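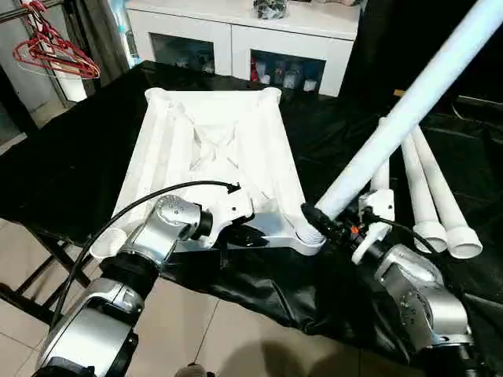 About Rider Gripper Testing

Rider is a small test shop for robot grippers, arms, wrist cameras and controllers. Companies send us hardware, or tell us what they are thinking of buying, and we run it through the same set of jobs so the results can be put next to each other. We sell none of the equipment we test.

We started with a single arm and a borrowed bench. Today we work mainly with two-arm setups, and most of our customers want to know how a pair of grippers will handle light plastic goods that bend, slip and scuff.

What we test

Our standard task is furniture assembly with molded plastic parts and push-fit pipes. One gripper steadies the frame and the other brings the pipe to its socket. A full comparison is 100 attempts per gripper, all on the same table with the same parts. We note the grip position, the closing force and how far the part shifts in the fingers. If a run fails, we record the step it failed at and go on to the next.

We also do shorter trials of up to 38 attempts for customers who only need a yes or no on a finger shape.

Wrist cameras

Each camera is tested on the gripper it will ship with. A wide finger can block a good part of the view, and glossy surfaces throw glare back at the lens. We check both before any assembly run starts.

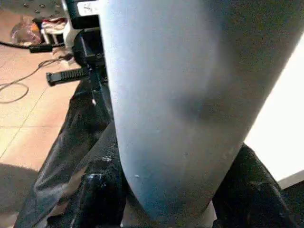
Wrist camera view, gripper finger close to the black sheeting.

The current comparison

The Parach and Kapoor grippers are being compared on the chair task through June. Both are driven by the Plillorora controller, with the same speed limits and the same operator instructions. So far we have logged 334 attempts across the two, counting setup runs. The report will list every attempt, including the ones we stopped by hand.

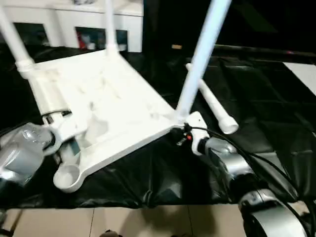 Our reports are written for the people who have to run the machines. They cover setup time, spare parts, cable routing and what the gripper does when a part is awkward to hold. A chair tipped with its legs in the air is a good case, with one arm on the side rail and the other near the base of a leg. Each arm has to hold its side without twisting the seat, and small differences in the brackets show up quickly in the numbers.

Working with us

Send the gripper, its mounting plate and 50 of any part you want tested if the part is likely to wear. We return all hardware with the report. Visits are by appointment.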